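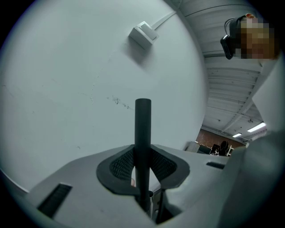

Is a separate tube and nozzle set worth buying for an old vacuum?

If the motor still pulls well and you know the diameter of your hose, it's worth it. The Marby set cost me $41, and the cheapest new vacuum I'd have looked at twice was $163, so I thought I'd give the old girl one more go.

My vacuum is a Wutley barrel model that I've had since we moved into the unit out the back of Flasgate, and there's nothing wrong with it apart from the bits that go on the end. The original tube had a dint in it, the floor head had lost a wheel, and the little brush went missing so long ago I'd forgotten it came with one. I ordered the Marby in June and it turned up in a flat carton with a lot of brown paper and one sheet of instructions, which I read in about the time it takes to boil a kettle.

First up, the chrome tube. I'm a bit of a fan! It feels like a proper piece of metal, heavier than the one it replaced, and the ends are smooth enough that I haven't nicked a finger. It does show every single fingerprint, so if you're the sort who'll be out there with a cloth, maybe look at something in black. There's no push button or little locking pin either. The pieces go together by friction, and that's where the opinions start.

Getting the nozzle on takes two hands and a bit of patience. You line up the neck with the end of the tube, push, then give it a quarter turn until it stops moving. Push it on crooked and it feels snug, but it'll work itself off the first time you catch a skirting board (I did this three times before I slowed down). Lining it up properly takes a few seconds longer and then it stays put — mine has come off once since, and I was yanking it out from behind a shelf at the time.
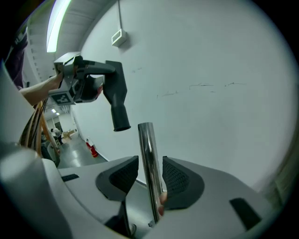
Nilmini Munshi reckons I'm being too kind about the fit. She has the same set on a different vacuum and says hers was so tight out of the carton that she couldn't get the nozzle off again until the next morning, and she now wipes the neck with a barely damp cloth before putting it together. She also says the wide nozzle is rubbish on rugs, and I can't argue with her there.

On rugs it grabs, lifts the edge and makes that awful flapping noise. I've gone back to the old floor head for those, missing wheel and all. On hard floors it's a different story, and ours is a glossy painted one that shows every crumb when the light's on it. The nozzle glides along nicely and gets right up against the wall, where the old head always left a strip of fluff behind.

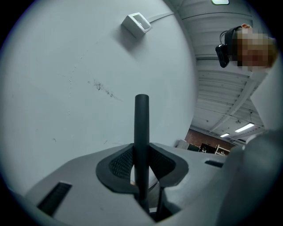 Suction is as good as it ever was, maybe a touch better with a tube that isn't dinted. I did the usual silly test with a handful of rice and it cleared it in one slow pass. Fine dust along the edges needed two. For cobwebs up high the tube on its own is a bit short for me, and I'm not tall, so I ended up on the step stool. A second length would fix that, but Marby wants you to buy the whole set again to get one, and I think that's cheeky.

One small warning on walls. Hard black plastic and pale paint don't get along, and ours has enough scuffs on it already. If you're going along a painted wall, keep the nozzle a finger's width off or use a brush.

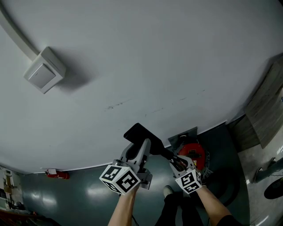
I did look at the Chávez set as well, at around five dollars more. It comes with a storage bag and a soft brush, and the tube locks with a button. Nayeli Jaramillo lent me hers for a weekend and I liked the button very much, though the nozzle is narrower and I kept having to go over the same bit of floor twice. For bedrooms and stairs I'd probably choose that one. For a big open floor I'd still go the Marby.

So four stars from me. I've taken one off for the rugs and the missing extension, and I'd nearly take another half for the fingerprints, but I'm using it most days and the Wutley is good for another couple of years yet. Measure your hose before you order, inside and outside. The size on the carton is the inside one.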